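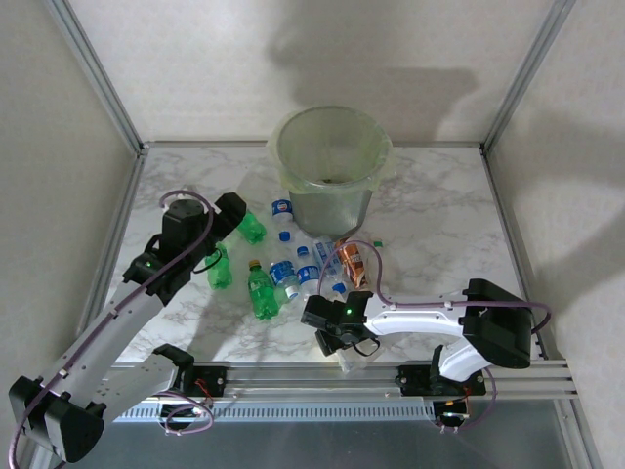
1/ Harp restringing, the cheap way
Zurkden Strings
May

ok so I finally did the whole middle of my lever harp. 20 strings. fingers are toast. Quick thread before I forget it all

2/ Strings were the Brandão nylon set for the upper ones, Plelta gut from there down. Gut is pricier but the nylon sounded thin to me below middle C. Your ears may differ

3/ Do NOT take them all off at once. One off, one on. Soundboard hates sudden changes

4/ Knots. Tie the anchor knot, pull it tight BEFORE it goes thru the hole. I skipped this on 3 of them and had to redo every one. ugh

5/ Levers all down while you tune up. Then check each one for buzz once the pitch holds — mine took days. Tune, walk away, tune again 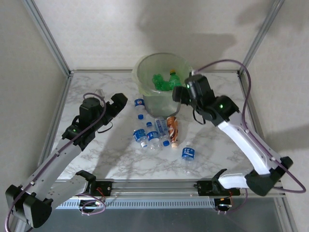 Sorting the empties.

6/ Someone asked abt tuners. I clip on a Udum, cost me 85 bucks. Your phone is fine if the room is quiet

7/ Keep the old strings that arent frayed. Label them by octave and note, they make ok emergency spares for a gig

8/ Low wires I left alone. Still ringing nicely, and I'm out of patience — next month maybe

2,060 views

More from this account
Lever buzz: where to look first
Gut or nylon for small harps
Packing a harp for the car

Contact | © Zurkden Strings | Back to top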